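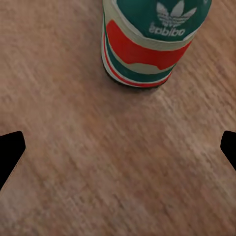
Simulated wrist view: adidas-styled can on a wood surface, gripper open.

Buying the second cell first
February 2020

Essam Erraji plans equipment purchases for Rarkcombe, a contract packer that handles cans and short bottles. His budget for the next cell was due in June, and he spent most of the preparation time in simulation.

"The arm is the easy line in the spreadsheet," he said. "I can get three quotes for an arm in a week. Fingers, mounts, guarding and integration hours are where the number moves."

The plan he inherited called for one large cell from Flornico, with a long delivery time and a fixed infeed. Erraji replaced it with two smaller ones, bought in sequence. The second was specified before the first – an odd order, he admitted, but the second has the tighter floor space and therefore sets the reach.

Gripper stroke took the longest to settle. Wide fingers accept more products but need more clearance between neighboring items. Rarkcombe's current list has 90 products, and 12 of them fall outside the stroke he chose. Those stay on the manual line.

"You pay for the last 12 forever," he said. "Heavier gripper, less payload left, bigger arm. I priced it both ways and stopped."

Simulation was budgeted at 725 hours, including the modeling of printed labels. Erraji wanted the artwork on the models because the camera has to deal with it. "A plain gray cylinder tells you about reach. It tells you very little about vision."

He keeps 20 percent of the total unassigned until site acceptance. Zerouali, the integrator, asked for a smaller reserve and a larger deposit. The two sides settled on staged payments, with the last stage tied to a full shift at rate.

Spare fingers are on the first order. Software support from Dideck is listed as an annual cost and kept out of the capital request. "Finance will find it anyway," Erraji said. "I would like them to find it on the right page."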